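Listance releases planner update for two-armed cloth folding

11/30/18

Software firm Listance has released a new version of Ovix, its motion planning and control package for small robot arms. The update is aimed at work where two arms have to handle the same piece of soft material, and the company says it replaces most of the planning code that shipped with the previous version in June.

Ovix 2 is available now to existing licence holders. New customers can get it through Branmont, which has handled sales and support for Listance since the first release.

The main change is in how the software decides when each arm should move. The earlier version planned a path for one arm, fixed it, and then planned the second arm around it. That worked well enough for passing hard parts between grippers, but it caused trouble with fabric. If the second arm had to wait for a clear path, the cloth between the two grippers would sag or twist, and the fold would come out crooked.

The new planner treats the two arms as one system. It works out both paths together, with a limit on how far apart and how close the grippers may come while they are holding something. The limit is set from the size of the cloth, which the user types in or takes from the perception module.

"People kept asking us for better grippers, and we kept looking at the logs and seeing that the grippers had been in the right place at the wrong time," said Shahab Shirazi, who leads the planning work at Listance. "So we spent the summer on timing."

Folding is the task the company has used most in its own testing. The test cell has two arms on a shared rail, patterned walls and a marbled floor, with a basket and a stack of folded cloths kept in the back corners.

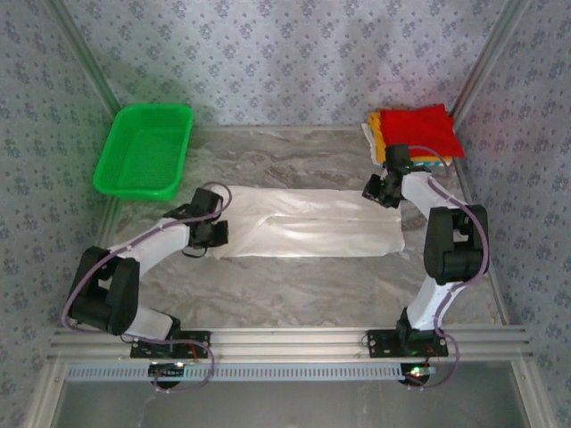
Photo: Listance

The perception side of the package has also been reworked. Finding a cloth against a plain dark surface is fairly easy, and most of the older Ovix demonstrations were done that way. A white cloth on a grey and white surface is harder, as the edges can be lost in the pattern underneath. The new version looks for creases and small changes in shading as well as colour, and gives each edge a confidence score. If the score for a corner is too low, the planner will not send a gripper to it. It asks for another view or picks a different corner.

Listance tested the edge finder on a set of 2,000 recorded images of cloths laid out in different positions. According to the release notes, 163 of those were marked as failures, where the software either missed a corner or put it in the wrong place. Most of the failures were with thin material that had creases running close to an edge. The notes say that work on this is continuing and that users handling thin fabric should leave the second view switched on.

There is a new tool for people who record movements by hand and want to use them as a starting point. In the last version a recorded movement could only be played back as it was. Users can now load one, mark the points that matter, such as the grip and the release, and let the planner fill in the rest. Shirazi said this was added after several customers described doing the same thing with their own scripts.

"They were cutting recordings up in a text editor," he said. "It was painful to watch. We took the best of those scripts, asked if we could use it, and built the tool from there."

The script came from Magyar, a textile hire business which uses Ovix to sort and fold small cloths before packing. Magyar has been running a trial copy of the new version since it was first offered to customers for testing. It reported that setting up a new folding pattern now takes less of an operator's day, though it has asked for clearer error messages when a plan is rejected.

Those messages are one of the weaker parts of the release. When the planner cannot find a safe path for both arms, it stops and gives a short code, and the user has to look the code up in the manual. Listance says plain text messages will follow in a later update.

Control settings have been moved as well. Speed, grip force and joint limits now sit in one file for each arm, where before they were spread across the project folder. A converter is included for older projects. It does not carry over custom joint limits, and the company advises users to check these by hand before running anything at full speed. Projects that have not been converted will still open, but only for viewing.

The software also keeps a fuller record of each run. It stores what the planner intended for each arm next to what the joints did, so that a user can see where the two drifted apart. Logs are kept for the last 300 runs by default, and older ones are deleted unless they are marked to be saved. The setting can be changed, but the manual warns that logs with camera images attached will fill a small disk quickly.

Ovix 2 runs on the same computers as the previous version. The combined planner needs more memory than the old one, and Branmont says customers on the lowest recommended specification may notice a pause before the first movement of a long sequence. The old planner is still included and can be chosen from the settings menu for jobs that use only one arm.

There is no charge for the update for customers with a current support contract. Those whose contracts have ended can renew through Branmont and will be given the new version at the same time. The release notes, the converter and a set of sample folding projects are on the Listance customer site.

Shirazi said the next piece of work would be regrasping, where one arm lets go of a cloth and takes hold again somewhere else while the other keeps it still. Some of the code for this is already in the new release but is switched off. No date has been given for it.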